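로봇 그리퍼 손가락 세트 Trulness 사용 메모. 판매처는 Flasska. 세트 구성은 좌우 손가락 한 쌍, 손목 카메라 브래킷, 고정 카메라용 클램프, 12핀 케이블. 제품은 직접 구매했고 협찬 없음. 나눠서 올림.

1/ 설치. 볼트 규격은 설명서대로 맞았고 브래킷까지 42분 걸림. 케이블 커넥터 방향 표시가 없어서 한 번 반대로 꽂았음. 전원 넣기 전에 핀 번호 확인할 것. 펌웨어는 초기 상태에서 버전 1804로 표시됨. 업데이트는 하지 않고 그대로 사용.

2/ 손목 카메라부터. 이 제품을 고른 이유가 손가락 끝이 항상 시야에 남는 배치였음. 투명한 물체는 깊이 센서 값이 자주 비기 때문에 결국 컬러 영상에 의존하게 됨. 초록색 투명 접시로 확인.
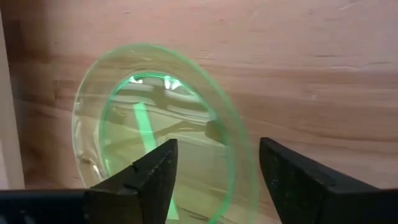
손목 카메라 시점. 초록 투명 접시와 양쪽 손가락 끝.

3/ 바닥면에 흰 하이라이트와 물결 모양 반사가 생기고 나무 색이 테두리를 통해 그대로 비침. 접시 안의 민트색 테이프는 불투명해서 경계가 훨씬 잘 잡힘. 투명 용기를 다룰 계획이면 이런 기준 표시를 하나 두는 편을 권함. 밝기 255에서 포화되는 영역은 마스크 처리하고 학습에서 제외.

4/ 손가락 형상. 끝은 뭉툭하고 바깥쪽은 계단형. 얇은 테두리를 집을 때는 끝면만 쓰게 되니 접근 각도를 미리 정해 두어야 함. 검은 표면에 작은 점과 마모 자국이 보임. 파지력에는 영향이 없다고 판단했지만, 손가락 윤곽을 템플릿으로 추적한다면 주기적으로 다시 찍어야 함. 교체용 손가락은 낱개 주문 불가, 한 쌍 단위.

5/ 고정 카메라. 동봉된 클램프로 작업대 옆에 세울 수 있음. 높이 조절은 되는데 눈금이 없어서 위치 재현이 번거로움. 나는 네임펜으로 기둥에 표시해 두고 씀. 프레임 가로대가 시야를 얼마나 가리는지는 설치 전에 꼭 볼 것. 가로대 뒤의 그릇은 테두리만 위로 나오고, 흰 화분은 위아래로 나뉘어 보임. 이런 구도에서는 물체 검출이 화분을 두 개로 나누는 경우가 있었음.

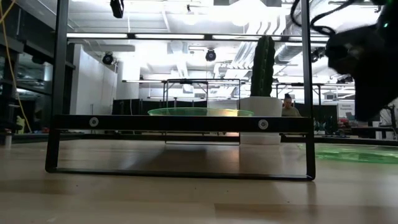 6/ 조명. 천장 등이 밝은 공간이면 자동 노출은 끄는 것이 나음. 배경 천장이 날아가도 테이블 위 노출이 맞으면 문제없음. 광택 있는 상판은 프레임 반사까지 잡히므로 무광 매트를 까는 방법도 있지만, 나는 테스트 조건을 유지하려고 깔지 않음.

7/ 지원 문의. 캘리브레이션 파일 형식 때문에 메일을 보냈고 담당자 Siwan Rees가 다음 날 답을 줌. 답변 내용은 정확했음. 다만 같은 내용이 설명서에는 없음. 사용자 게시판에서는 Naveed Niazi의 변환 스크립트가 제일 깔끔함. 나는 그걸 조금 고쳐서 씀.

8/ 손목이 기울어진 자세도 확인. 수평선이 대각선으로 누우면 배경 정보가 급격히 늘어남. 선인장 화분 하나를 보려고 해도 뒤쪽 모니터, 작업대, 사람까지 다 들어옴. 관심 영역을 손가락 사이로 제한하는 옵션이 소프트웨어에 있고, 기본값은 꺼짐. 켜고 쓸 것.

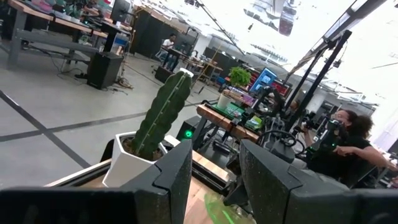 9/ 다각형 면이 있는 흰 화분은 면 경계가 구분돼서 자세 추정용 물체로 쓸 만함. 선인장 쪽은 세로 골이 반복되는 형태라 특징점 매칭이 어긋나기 쉬움. 파지 지점은 화분으로 잡는 것을 권함.

10/ 정리되지 않은 단점 두 가지. 손목 쪽 케이블 고정구가 하나뿐이라 관절을 크게 돌리면 케이블이 당겨짐. 그리고 카메라 브래킷을 풀면 캘리브레이션을 처음부터 다시 해야 함. 위치 결정 핀이 있었으면 함.

11/ 같은 용도로 Lewis 키트도 검토했는데 그쪽은 고정 카메라 클램프가 별매. 손목 카메라만 필요하면 Lewis도 후보에 넣을 만함. 두 시점을 동시에 쓸 거면 Trulness 쪽이 배선이 단순함.

12/ 장시간 연속 구동 결과는 1월에 따로 올림. 변환 스크립트 수정본 필요한 분은 답글로.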